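Notebook, kitchen sim, Sunday, started 2:15 pm

Back on the chores question. The Stosora people keep asking when we'll be able to say "yes, it can tidy a kitchen," and I keep telling them we can say that for certain kitchens on certain days. So today I'm doing a long run in the simulated kitchen with the Turnano policy, same weights as last week, no tuning. I want one boring afternoon of numbers before I touch anything.

Setup, so I don't have to reconstruct it later: 131 episodes queued, 60 seconds each, seeds starting at 2720. The task text is the plain one, "put the food away and clear the counter." Object poses get shuffled per seed. I left lighting randomization on, which I know the Culero folks don't do, but a real kitchen has afternoon sun in it and I'd like to stop pretending otherwise.

First thing I looked at was the wrist views, because the failures from last time were all blamed on "perception" and I didn't believe it.
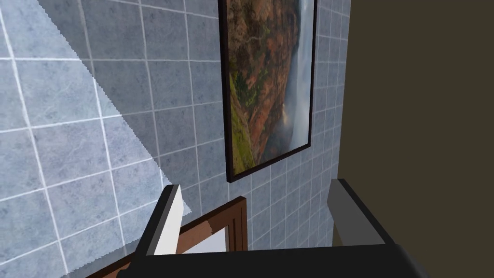

Wrist view, wooden piece between the open fingers, tile wall and canyon picture behind.

I still don't know what the policy thinks a view like that means. Being generous, it's a perfectly good approach to a thing no one asked it to pick up! The word "food" is right there in the instruction. My guess is it likes any strong edge that lands between the fingers, and a molded wooden border is about as strong an edge as you can give it. The grout lines can't be helping either (so many straight lines, all going somewhere).

To do: rerun 8 of these seeds with the walls swapped to plain paint and see if the wandering goes down. If it does, I owe the perception crowd an apology.

3:40 pm

Got coffee, came back, queue still going. Watching the wide view for a while now, and I have to say the counter is a fair test. Lettuce, a potato, a couple of tomatoes, all along one long run of stone, plus a tablet lying there that has no business in the vegetable pile. Any ten-year-old would sort that out while talking on the phone. For us it's a list of separate problems: the lettuce is wide, the tomatoes are small and far down the counter, and the tablet is flat, which my gripper geometry hates. 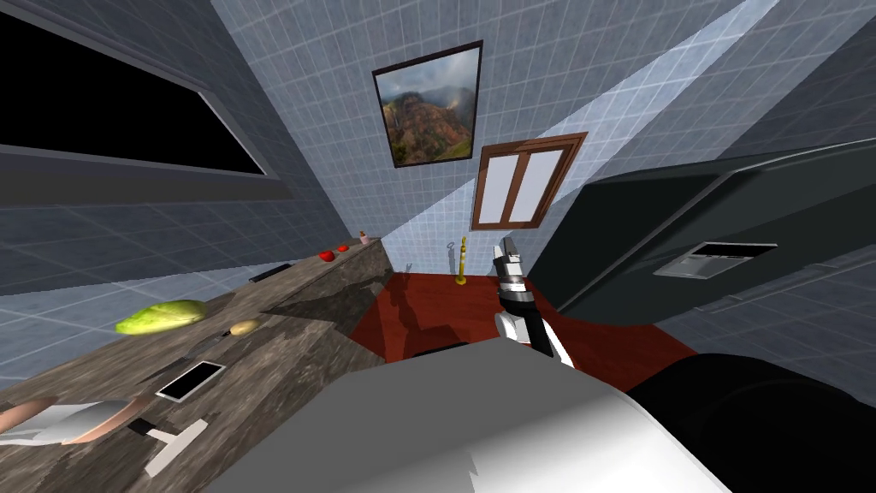

Reach is the other half of it. The Patrício base we copied the numbers from was measured for shelf work in a stockroom, where everything is at the front and at one height. Kitchen counters go back to a wall, and people put things against that wall. I'm tempted to let the base drive along the counter between picks, but then every pick starts with a new pose estimate and we're back to drift. Leaving it parked for this batch. I'll try the moving version in August when the new controller is merged.

Also, note to whoever maintains the task file: "put away" needs a destination. Fridge? Bowl? I've been scoring anything that leaves the counter and ends up somewhere sensible, and "somewhere sensible" is me squinting at a replay. Not great for a paper.

4:30 pm

Now the one I'm really stuck on. Potato on top of the knife. The shuffler is allowed to stack things as long as they settle, so that's legal, and people do leave potatoes on knives. But what's the correct order? I'd lift the potato and leave the knife for last, handle first. Nothing in the reward says so. A policy that grabs the blade and dumps the potato on the floor gets partial credit for clearing the knife, and I'm not okay with that number going to Stosora as a success.

And it's crowded down there, with the lettuce right up against the blade and a shaker close by. Not much room for two fingers and a palm.

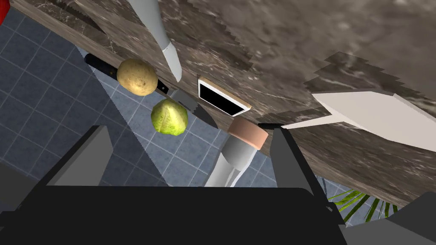
Next time

Add a blade penalty before anything else. Any finger contact with the blade ends the episode, zero credit.

Split the score: food, tools, electronics. One combined number hides too much.

Plain-wall rerun, 8 seeds, keep the lighting as is.

Ask Culero if they stack objects in their resets or just scatter them. If they only scatter, our numbers and theirs shouldn't be in the same table.

Leave the queue running overnight and don't touch the machine.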